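Petro Demchenko Wants Your Old Save Files

When Petro Demchenko opens the call, it is ten minutes past eight in the evening for him and he is eating soup. He asks if he can continue eating. I say yes, of course, and so the first part of our conversation about Plomeck is made with a spoon in his hand.

Plomeck, for those who did not follow it, was a puzzle adventure about a lighthouse keeper who repairs the dreams of a fishing village. It came out two console generations ago and it sold badly. Then the streamers found it, then the studio closed, and then it disappeared from the stores. Last spring a small team called Celto got the rights and said they will bring it back. Petro is the lead programmer. The team has five people, and four of them have another job during the day.

"People write to us and ask for a remaster," he says. "I tell them always, be careful with this word. A remaster for me is when you have the original materials and you clean them. We have maybe one half of the materials. The other half we must guess."

The original source code arrived on a hard drive in a padded envelope. It was sent by Rutilio Olvera, who was the designer of the first game and who kept the drive in a drawer with his winter gloves. The drive worked. The problem was what was on it.

"It was a version from before the release," Petro explains. "Everything is there, but everything is a little bit wrong. The doors open to the other side. The third village has no music. There is a goat which does not exist in the final game and it follows you everywhere. So we had the real game, on disc, that we could play but not open. And we had the code, that we could open but it was a different game."

I ask how a person starts with such a thing. He puts down the spoon.

"With a notebook. I played the disc from the beginning and Azucena played the code from the beginning, the same evening, and we talked by headset. I say, now I am at the bakery. She says, I am at the bakery too, but I have no baker. I write it down. We did this for 39 evenings."

Azucena Varela, the artist of the team, joins us later, when the soup is already finished. She remembers these evenings with less love. "He wanted to touch every wall," she says. "In every room he walks along the wall and presses the button, to see if there is a secret. I was falling asleep. But he found 2 secrets which are not on any fan page, so I cannot complain so much."

She will not tell me what they are. Petro also not.

What interests me most in the new version is how it treats the old mistakes. Plomeck was loved partly for its bugs. There was one in the harbor, where you could put a boat on top of another boat and climb over the fence to the last chapter. The people who play for speed have built a whole culture on this trick. When Celto showed a first video and the fence was higher, the comments were not kind.

"I received a message of four pages about a fence," Petro says. He is laughing, but I think it hurt him a little. "And he was right! It was a very good message. He explained that the boat trick is the first thing he taught to his sister. So who am I to take it away? The fence is now the old height. I measured it." 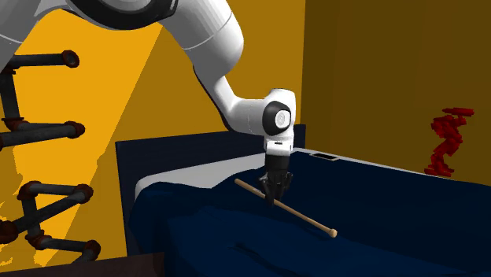 Not everything comes back in the same way. The physics had to be written again, because the old engine belonged to a company that does not exist and nobody could say who owns it now. Petro says this was the hardest part of the work, and the part that he is most nervous about. In the old game the objects had a strange weight. A barrel fell slowly and a letter fell fast. Players learned this and the puzzles depend on it.

"A modern physics engine is too correct," he says. "You drop the barrel and it falls like a barrel. Very nice, but now the puzzle in the mill is impossible. The wheel turns before you arrive. So I spend months to make a good engine behave badly, in exactly the same bad way as before. My father asked what I do at work and I said to him, I make barrels wrong."

For this he needed data, and here come the save files. Plomeck wrote down in the save file the position of every object you moved. It was probably a leftover from testing, Rutilio thinks, and somebody forgot to switch it off. For Celto it is a treasure. If a player left a barrel in a strange place many years ago, the file still knows it, and Petro can check if his engine puts the barrel in the same place.

So far the best collection came from Getsemaní Solís, who runs a fan archive and never deletes anything. She sent a folder with saves from her whole family, from an old console that they used in the living room. "I had to ask my cousins for permission," she told me in a short message. "One of them has a save where he put all the fish of the game in the priest's house. He was a bit ashamed."

Petro knows this file very well. "The fish save, yes. It is our hardest test. When the fish save loads and the frame rate stays good, we go home early."

We talk also about money, which is a topic that developers often avoid, and he does not. The publisher is Sekent, a small label that until now did mostly card games. They pay for the work on the engine and the translation. They do not pay for new content, and Petro says he did not ask.

"They wanted one thing, an easier mode, and in the beginning I was against it. I was a snob about it. Then Azucena gave the game to her mother, and her mother stayed in the first cave for an hour and then she said thank you and went to water the plants. So now there is an easier mode. It gives you a hint if you stand still for a long time. The hint comes from the goat."

So the goat is back? He looks to the side, as if somebody from Sekent was standing in the room.

"The goat is back," he says. "You can write it."

The question of who is an author of a game like this one came several times in our talk. Rutilio Olvera has no official position at Celto. He answers emails, normally early in the morning and normally with one line. When I wrote to him he made an exception and sent three. He said that he is happy, that the new lighthouse is prettier than his, and that he would like the people to know the name of Braulio Camacho, who made the sounds of the original and was left out of the credits by a mistake.

In the new version he is in. Braulio even returned to record the music for the third village, the one that is silent on the drive. On the disc this music exists, but only in a compressed form that sounds, as Petro says, like a radio inside of a bucket. Braulio did not have his old notes. He listened to the bucket version in his kitchen for a week and played it again on the same accordion, the Meléndez, which he had to buy back from a neighbor.

"There is a wrong note in the second part," Azucena says. "In the old one. He asked us if he should correct it."

And?

"He played both. You can choose in the menu."

This menu is getting long, I notice. There is a switch for the old colors, one for the old camera, one for the wrong note. I ask if there is a danger that the game becomes a museum where the visitor must decide everything alone. Petro thinks about it for some time – long enough that I look if the connection is still good.

"Maybe yes," he says then. "We discussed it a lot, and we did not agree. Azucena would like to have fewer switches. I would like more. When you start the game the first time, you see no switches. You see the lighthouse and the sea and you go. The switches are behind a door in the options, for the people who want to fight with me about fences."

I played the build they sent me on a Tuesday night, with headphones, and stopped only when the battery of the controller was empty. I had played the original as a teenager and I did not finish it; I was stuck in the mill, like many others. This time I passed the mill. The barrel fell slowly as I remembered, and I was surprised how quickly my hands knew when to run. The writing is funnier than it was for me back then. The fishermen talk too much, and the map is still not good. When you zoom out, the names of the streets cover each other, and Petro admits that it is on his list but low.

The loading times on my older machine were also long, especially when entering the church. He wrote this down while I was talking. "The church is always slow," he said. "There are too many candles, every one with its own light. Azucena does not let me remove candles."

"He can remove the ones behind the column," she said.

The plan is to release in February, for computers first and for consoles after that. Petro does not promise the month. He has said a date one time already, on a stream, and he says he learned from it. Until then the team still collects save files from the original, from any region and any chapter, also damaged ones. You can send them with the form on the Celto page. It is not necessary to have finished the game, and they do not look at the name you gave to your boat.

"We look a little," says Azucena.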